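餐具收纳与分拣
Mireck 公用茶水间使用与设置手册 第 3 节
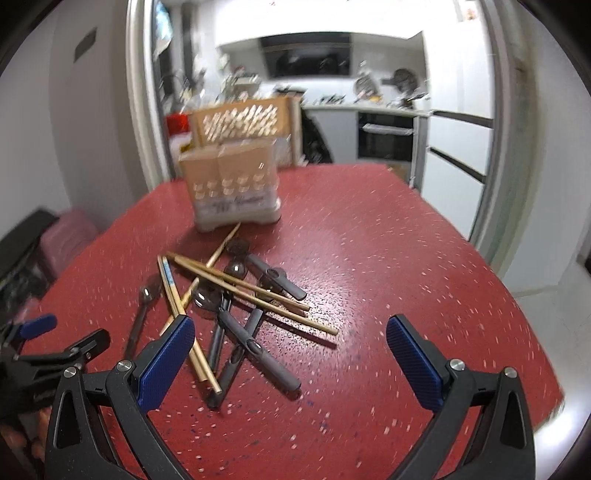

Wayne Stockdale 读完本节初稿后提了个意见：筷子和勺子混在一起，吃饭的时候照样能吃，何必专门写一节。他说得对，吃饭的时候确实能吃。问题出在吃饭之前，十几个人排在抽屉前面，各自翻找另外那根筷子，后面的人端着汤。本节就是写给端汤的人的。

3.1 适用范围

本节适用于茶水间内所有散放的木筷、勺子及其他带柄餐具，包括洗完之后被统一倒在桌上、然后所有人都突然有会要开的那一批。刀具另见第 8 节。一次性餐具不在本手册范围内，用完请扔掉，不要洗干净放回来。我们知道您是好意。

3.2 开始之前

请准备：
分格餐具盘一个（Flastosden 长格款，最长一格须能平放筷子）
筷筒一个，底部带沥水孔
干净的棉布两块，一块擦餐具，一块擦桌面
标签纸和油性笔
一张空出来的桌子

注意：两块棉布请勿互换。如果已经分不清哪块是哪块，两块都洗。

提示：红色带斑点的桌面很会藏东西，水渍、饭粒、上周的酱汁都不容易看出来。擦的时候请换个角度迎着光看，或者干脆用手摸一遍。摸到什么，本手册概不负责。

3.3 分拣步骤

1. 把餐具全部摊开。堆着挑看起来省事，实际上您会把同一把勺子拿起来三次。

2. 先挑筷子。筷子细长，又爱压在别的东西下面，先拿走它们，剩下的就好办了。从最上面的一根拿起，不要从底下抽。从底下抽的结果是勺子落地，然后整层楼的人都会知道您在收拾餐具。

3. 将筷子尖头朝同一方向放好，在桌上轻轻顿齐，比一比长短。长短一致、粗细相近的配成一双。

4. 带有印字或标记的筷子，请优先与带同样标记的配对。找不到的，与长短相同的素面筷子配对也可以。它们不会介意，介意的通常是行政部。

5. 若配到最后剩下一根，放进“待配”格，标签上写日期。不要折断，不要拿去搅咖啡，也不要插进花盆里支撑绿萝。绿萝那边已经有三根了。

6. 接着分勺子。勺头朝上，按大小归拢。深色勺子容易看走眼，半透明的烟灰色勺头和不透明的深色勺头混在一起时，请以大小为准，颜色不作为分类依据。上一版手册曾按颜色分，结果大家在“深灰”和“很深的灰”之间争论了一个下午。

7. 其余带柄餐具，先看清另一头是什么，再决定放哪一格。只凭手柄判断，是本茶水间叉子长期住在勺子格里的主要原因。

8. 用干布逐件擦干。手柄与勺头相接的地方要多擦一下，水喜欢待在那里。

3.4 放入餐具盘

1. 长格放筷子，尖头一律朝里。

2. 中间两格放勺子，勺头朝里，同向叠放。

3. 短格放咖啡勺之类的小件。放不下的小件说明它不是小件。

4. 推回抽屉时如有阻力，请停下，拉出来重新看一眼。大多数时候是某把勺子翘了起来。用力推确实能推进去，但下一个人就拉不出来了。

注意：筷筒与餐具盘二选一。木筷刚洗完时用筷筒，尖头朝上沥水；晾透后移入餐具盘。湿筷子直接进抽屉，过几天会长出一些您不想认识的东西。

3.5 清洗与晾干

木筷不要长时间浸泡。“我先泡着，一会儿来洗”这句话在本茶水间的平均有效期是一个周末。

清洗时顺着木纹搓，不要用钢丝球。表面起毛、开裂或发黑的筷子请直接更换，备用筷在水槽上方的柜子里，Bélanger 茶叶罐后面。罐子里现在没有茶叶，请不要再写邮件来问。

塑料手柄的餐具不要靠近电磁炉或烤箱。手柄软了之后再变硬，形状是它自己定的，餐具盘不一定同意。

3.6 常见情况

抽屉关不上。
见 3.4 第 4 条。若仍关不上，检查抽屉后方是否掉了东西。上次掏出来的是一个开瓶器和一份 Bristatel 的送货单，开瓶器已归位，送货单仍在寻找主人。

筷子总是单数。
正常现象。请查看微波炉顶部、会议室窗台，以及您自己的笔筒。

勺子越来越少，也没见人拿。
同上，重点查看笔筒。

有人把餐具全倒在桌上就走了。
按 3.3 执行。不建议留便条。便条留过，后来有人在便条上搁了一把湿勺子。

3.7 补充与更换

木筷每年 10 月统一更换一次，由 Gareth Fairclough 登记。单次采购以 400 元为限，超过的需要说明理由，“筷子很好看”已经用过了，请另想一个。

个人自带的餐具请在手柄上做记号，并带回自己的工位存放。放进公用抽屉的，视为捐赠，我们先谢谢您。

餐具盘的拆洗方法见第 4 节。拆之前请先把里面的东西拿出来，并且不要倒在桌上。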